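How to fit a boxed processor in a desktop PC

Posted Jan 6, 2022 in Guides

A retail boxed processor usually comes with a cooler, a leaflet and a case sticker. Tray versions come with none of these, so check before you order. The chip used for this guide was a six-core model bought from Hendriks for £299, on a Trorora board with 7 fan headers. The steps are much the same for any recent desktop socket.

What you need

A medium crosshead screwdriver
Thermal paste, unless the cooler has some on it already
Isopropyl alcohol and a lint-free cloth
A hard, level surface to work on

Before you start

Look up the board's support page and find your processor in the list. Note the BIOS version next to it. If your board is older than that version, update it with the old chip still in place. Some boards can be flashed from a USB stick with no processor fitted, but plenty of cheaper ones can't.

Shut the PC down, switch off at the wall and hold the power button in for a few seconds. Touch bare metal on the case before handling any parts.

Step 1: Remove the old cooler

Run the PC for a few minutes beforehand to soften the old paste. Once it is off and unplugged, disconnect the fan lead, undo the screws a little at a time in a cross pattern, and twist the cooler gently as you lift. On pin-type chips, pulling straight up can drag the processor out of its socket.
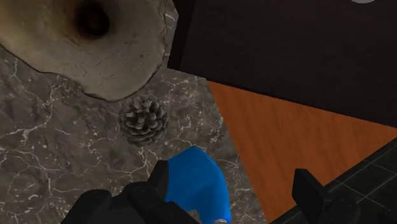
Step 2: Fit the new processor

Raise the lever and open the retaining frame if there is one. Match the small triangle on the corner of the chip to the one on the socket. Lower the chip in level and let it drop under its own weight. Don't press on it. Close the frame and push the lever back down, which takes a fair bit of force on some sockets.

Step 3: Paste and cooler

Put a pea-sized blob of paste in the middle of the chip. Set the cooler down squarely, then tighten the screws in the same cross pattern until they stop. Plug the fan into the header marked CPU_FAN.

Step 4: First boot

Go straight into the BIOS and check the processor name and temperature. Memory settings are often reset after a chip change, so turn your memory profile back on. An idle fan speed of 600 rpm is normal for a large cooler. If the screen stays blank, reseat the memory and clear the CMOS.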